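Hands first, then the machine

By Fedir Nechyporuk
October

At Trevimora the mornings used to start with the sorting line. Now they start with a gripper. Staff do the small jobs by hand with it, 876 runs so far, and the robot is meant to learn from them.
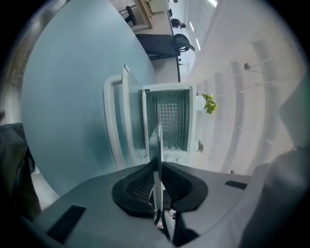 Fedir Kostiuk did packing for 8 years. Likes the new work, mostly. "My back is better. My wrist, ask me in a year." Two collegues moved to the Zikholm site - their choice, he says. Pay is the same. Breaks got longer, 10 minutes more.

What he wants to know is who gets the hours once the arm can do it alone. Management says there will be other work. No list yet.

Comments

Enis: same at our place, still waiting for that list
Skoryk: do they get paid extra for teaching it??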